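About Grulgate

Grulgate is an evening language school in Rurnville. We teach Vietnamese and Ukrainian to adults, and English to anyone who has just moved to town and would like to feel at home a bit sooner. We're small, we're noisy, and we love what we do!

How we started

Định Quách and Liudmyla Vasylenko met in the queue at the Rurnville post office, where both of them were helping a neighbour fill in the same form. They got talking, the queue didn't move, and by the time they reached the counter they had more or less planned a school. The first lessons took place in March above the bakery on Tanner Street (the smell of bread at half past six was wonderful and very bad for concentration). Six people came to the first one. Four of them still do.

We took the name from the old Grulgate footpath, which runs behind our building down to the river. It's a lovely walk if you arrive early.
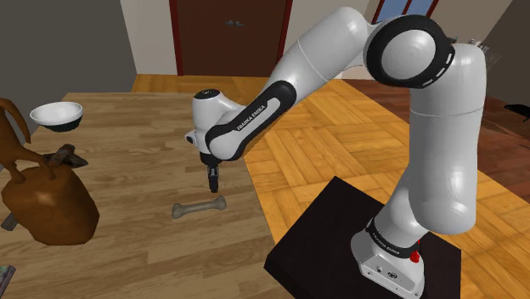
The bakery room only held a dozen chairs, so after two winters we moved to Iltum House, where we have three classrooms, a kitchen with a proper kettle and a library of 900 books. Most of the books were given to us by former students, which explains why we have so many cookery titles and quite a few copies of the same Ukrainian fairy tales. Please borrow them. They're meant to be read on the bus and come back with crumbs in.

How we teach

You'll speak from the first evening. Our beginners' course runs for 28 weeks, one evening a week, and the grammar comes in bit by bit as you find you need it. Vietnamese tones worry people at the start, so Đức Hồ has built the early lessons round songs and market bargaining, and it's a joy to hear the whole corridor humming by the third week – even the Ukrainian class picks it up.

Gaurav Solanki runs English for newcomers. His groups go out a lot: to the library, the garden centre, the doctor's reception desk. Ordering a bag of compost is a better test of the past tense than you might think.

Classes are kept small and we don't set exams. If you need a certificate for work, tell us early and we'll help you prepare for one elsewhere. 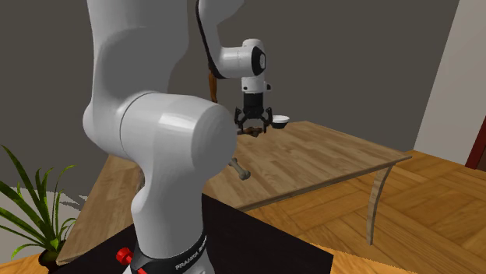 Sang Phùng wrote to us after the spring course: I grew up hearing Vietnamese from my grandparents and answering in English. I was embarrassed to sit in a beginners' class with my surname, but two other people in the room were in the same boat. Last month I rang my great-aunt and we talked for an hour, mostly about soup.

We get a good few letters like that and they all go up on the kitchen wall. If you grew up with a language and lost hold of it, do come along, as we have a Tuesday group just for you.

Tăng, our conversation supper

Once a month we push the tables together, everybody brings a dish and we swap languages every half hour. Guests are welcome, children too, and you don't have to be enrolled.

Joining us

The autumn term is open for booking now, and our open evening is on 25th August from six o'clock. You can try a short taster in any of the three languages and meet the teachers. Bring a friend, and bring a pencil if you can – ours vanish at an alarming rate.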